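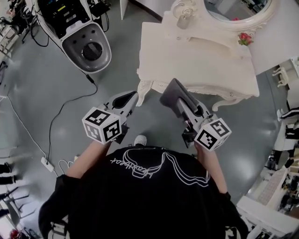 Both grippers in front of the vanity table, marker cubes in view

Support > Tracking > Marker pose

Print this page | E-mail this page

Pose jumps when I face the mirror
Fanni Nyitrai
I track two hand-held grippers by the markers on their cubes. Near the mirror, the left pose jumps 20 cm for one or two samples. Can I filter this in Wotbridge?

sakard_8
Maybe the detector accepts a reflected marker. Turn on the ID check and reject any jump over 9 cm. Please do not smooth before this step.

waltgate27
Cover the mirror.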